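Week 4 handout: What does a finish claim tell you?
Consumer Claims and Evidence, section 2
Notes by Oğuzhan Başaran

Last week we looked at food labels. This week we move to household hardware: faucets, towel bars, door pulls, curtain rods. I picked this group because the claims sound technical and hardly anyone checks them.

Start with the words on the box. "Lifetime finish." "Living finish." "Hand rubbed." "Designer bronze." Before you argue with a claim, ask whether it says anything you could test. "Lifetime" is the easiest one to go after. Whose lifetime? In the warranty sheets in your reading packet, the word can mean as long as the first buyer owns the home, or as long as the company sells that product line. Those are very different promises, and the box uses the same word for both.

Case A: Tiver

Tiver sells a shower bar with a finish it calls "tested to 3000 cycles." The brochure does not say what a cycle is. It might be a wipe with a dry cloth. It might be an hour in salt fog. I wrote to the company in September and got back a second copy of the brochure. Until somebody defines the cycle, treat the number as decoration.

Also note that the brochure shows no comparison product. If a cheap bar would pass the same test, passing it is no reason to pay more.

Case B: Pärn

Pärn makes a softer claim: its bronze finish "gets better with age." You can't lose an argument like that. If the color stays even, the finish held up. If it wears through at the edges, the finish is aging the way it was meant to. Ask what result would make the company say the product had failed. I have read the whole care guide and I can't find one.

To be fair, some dark finishes really are made to change. A coating left without a clear topcoat will rub off where hands touch it, and plenty of buyers like the look. My complaint is with selling that as durability.

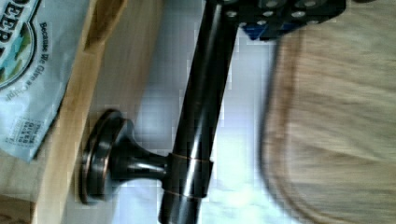
The other trouble with "aged" looks is that they can be put on at the factory. Copper-colored highlights along a rim may come from years of use or from a few minutes of polishing before the part was packed. Looking at one piece on one day won't settle it. You would need the same piece at two points in time, or a new one from the same batch. Several of you wrote in the last assignment that a worn edge "proves" heavy use. It doesn't, and I took off points.

Case C: Ditano

Justinas Butkienė's guest reading covers Ditano and its customer survey. Read the methods paragraph first. The survey went only to people who had registered their warranty, and it went out 3 months after purchase. I'd be surprised if many of them were unhappy by then. Butkienė is kinder to the survey than I am; decide for yourselves.

For next time

Find one finish claim on a real package or product page. Copy it word for word. Then write 2 pages on these points:

What would you have to measure to check it?
Who did the measuring, and who paid?
What result would count against the claim?

Do not use customer star ratings as your only evidence. Papers go in the box outside my office by noon.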